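Provonstead Swap & Sort forum > Toys and oddments > The mixed tub: sort it or leave it?

flullier_fan
Posts: 254
I've got to share this because I'm so pleased! I've stopped sorting the odds and ends before the April swap and started putting them all in one grey tub on the table, and I love it. Big stuff still goes on the shelves, but the little things get a proper rummage now.

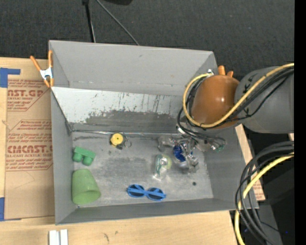 My favourite part is how one odd thing makes you notice the next. You go in for a building block and come out with a keyring! The blue sunglasses with the dark lenses are my pick of this lot – pure seaside – and the green block with the two round studs would go nicely with the big ones we had last time. What would you grab first?

unham_attic
Posts: 1318
Sunglasses, no contest. Not sold on the tub though. At Unham we went back to small trays because people with bad backs hated leaning in, and the little bits always ended up at the bottom.

Kong
Posts: 807
Is the yellow thing a tape measure? If so I want it. I've lost 4 of them in this house.

flullier_fan
Could be a tape measure, could be a spool, I'll have a look tonight and tell you! @unham_attic fair point about backs, but ours is on a table so there's not much bending.

unham_attic
Table helps, I'll give you that. I'd still take the bottle and the cup out. They hog the room and they look like recycling.

Kong
Disagree, that pale green cup is just right for paint water. Leave it in.

flullier_fan
Cup stays, bottle goes. And I might give the tub a good scrub, that back wall is filthy – does washing soda shift scuffs or just the grime?

unham_attic
Just the grime. Try a melamine sponge on the scuffs, and go gently.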